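Teleoperators wanted, kitchen and wash-up tasks
Part-time, on site, Tesside building, Zemcombe
Posted by the demonstration group, Mabula project

We are looking for people to show robot arms how to do small kitchen jobs. You sit or stand a few feet from the arm, you hold a controller in each hand, and you do the job through the arm's grippers while everything you do is recorded. Some sessions are done the other way, by taking hold of the arm and moving it through the job yourself. Pay is $21 an hour for both, including setup, breaks, and the time you spend waiting for us to fix something.

Please read the whole posting before you apply. The last time we advertised, the posting promised that people would be "teaching the robots of tomorrow," and a good part of the group that answered it had left by the second week. They were right to be annoyed. The work is repetitive, the arm is slow, and much of what gets recorded will never make any robot better at anything. We still think it is worth doing carefully, and we would like to hire people who can hold both of those thoughts at once.

What the work is

A session is built around one task. You get a sheet with the starting layout, the end state, and any rules (for instance, do not slide the bowl, lift it). You do the task, reset the counter, and do it again. The current task list has 16 entries. Most of them involve bowls, basins, cups, cloths and liquids, and nearly all of them are things you could do with your own hands in a few seconds without thinking. Through the arm, the same job may take a minute or two, and the first day it may take you ten.

The collection we are adding to holds 1,878 demonstrations that passed review. Our target for the coming round is 600 more. You will hear bigger numbers from other groups. We would ask you to treat those numbers the way we treat our own, as a count of recordings and nothing else. A thousand copies of the same easy grasp from the same side teach an arm to make that grasp from that side. We have the test runs to show it, and they are not flattering.

Most of your attention will go to things that sound trivial on paper. How far open the fingers are when you start the approach. Whether you come at a rim from above or from the side. Whether you stop and hover when you are unsure, which is natural for a person and poison in a recording, as the arm learns the hovering along with everything else. During a session you work mainly from the wrist view, and it takes some getting used to. The fingers are always large and always in the way, and the thing you want is often off in a corner.

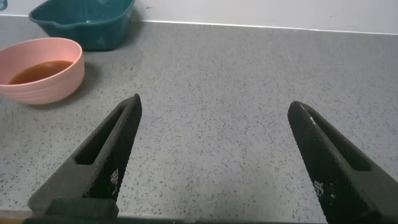

Depth was the part I never got comfortable with, one former operator wrote to us when we asked for comments on a draft of this posting. You look at a stretch of gray speckled counter between two fingertips and you have no idea how high above it you are, and the number on the side panel doesn't help as much as they tell you it will. I'd add that your good takes and your bad takes feel much the same from the inside. I had runs I was proud of thrown out, and sloppy ones kept. If you need to know you did well, ask somebody, don't wait to be told.

We have left that comment as it came. On the height readout we disagree a little: operators who practice with it for the full first week do get steadier. On feedback the criticism is fair. Reviewers now write a line on every rejected take, and you can see it the same afternoon. Whether the line is useful depends on the reviewer.

Hours

Shifts are four hours, morning or afternoon. Mornings start at 8:30. We do not offer full days at the controllers and will not make an exception if you ask. Quality drops off badly after the third hour, in our own takes as much as anyone's, and wrists and shoulders start to complain. There is a ten-minute break every hour, and you are expected to take it. The round begins in December and runs until the target is met or the budget is gone. Our guess is the budget.

Who we would like to hear from

No degree is needed, and no background in robotics. Experience with games is neither a plus nor a minus. Fast players often do poorly at first, as they correct too much. People who have done wash-up work, food prep, sewing, dental assisting, model building or lab bench work have tended to do well, though with the small numbers we have had through the door we would not put much weight on that.

You should be able to use both hands independently for up to fifty minutes at a stretch, read a task sheet in English, and tell the difference between a tidy result and one that only looks tidy from where you are standing. You should be comfortable saying that a take was bad before a reviewer finds it. You should also be comfortable telling us that a task sheet makes no sense. Two of the current sheets were rewritten after an operator refused to go on with them, and both are better for it.

Left-handed applicants are very welcome. So far nearly all our recordings were made by right-handed people, and it shows in which side the arm prefers.

If you use a wheelchair, or need a chair at a particular height, say so when you apply and we will set the station up before your trial. The controller posts move up and down. The counter does not, but you work from beside it, so this has not been a problem to date.

What we record

Arm positions, gripper openings, the wrist view, a second view from above the counter, and the controller signals. We do not record sound. The view from above can catch your forearms during a reset. We do not record your face, and if it ends up in a recording by accident the recording is deleted, passed or not. Your name is kept with the payroll and is not stored with the takes. Each operator has a number so that reviewers can notice when one person's habits are taking over a task.

Recordings are shared with our partner group at Idberg, who train on them and send back test results. They may later be released more widely. Once that happens we cannot call them back, and you should decide whether you mind before you sign. Operators are not paid again if the recordings are released. Some applicants have told us they think this is wrong. It is a reasonable view, and we do not have the authority to change the terms, so we are stating them here where you can see them.

Will this put somebody out of a job?

We get asked at every trial. On the evidence of our last test round, the answer for now is no. The arm was given a bowl in a spot it had not seen in training, a hand's width from where it usually sat, and it closed its fingers carefully on air. What happens after a few more rounds of this, here and elsewhere, we do not know, and we would be suspicious of anybody recruiting for this sort of work who claimed to. You are being paid to show a machine how to do a job that people are also paid to do. If that sits badly with you, it may not be the right work, and there are no hard feelings.

Trial session

Everyone who looks suitable is invited to a paid trial of two hours. You will do one pick-and-place task by moving the arm by hand, then the same task through the controllers. We expect you to drop things. The bowls are plastic for this reason, and the counter wipes down. What we look at is whether your fifth attempt is calmer than your first, and what you say about it afterward. You will hear from us within a week either way.

How to apply

Write to the demonstration group through the contact form on the Mabula page. A resume is fine but not required. Instead, please send a short note (half a page is plenty) that answers two questions:

What is a job you do with your hands that you would find hard to explain to someone over the phone, and where would the explanation break down?

Which shifts can you work, and from when?

Please do not tell us you are passionate about automation. Applications are read as they come in, and we will take the posting down once the stations are filled.

Travel to the trial is paid up to the cost of a return bus fare within Zemcombe. Parking at the Tesside building is limited and the side entrance is locked after 6 p.m., so afternoon operators should leave by the front.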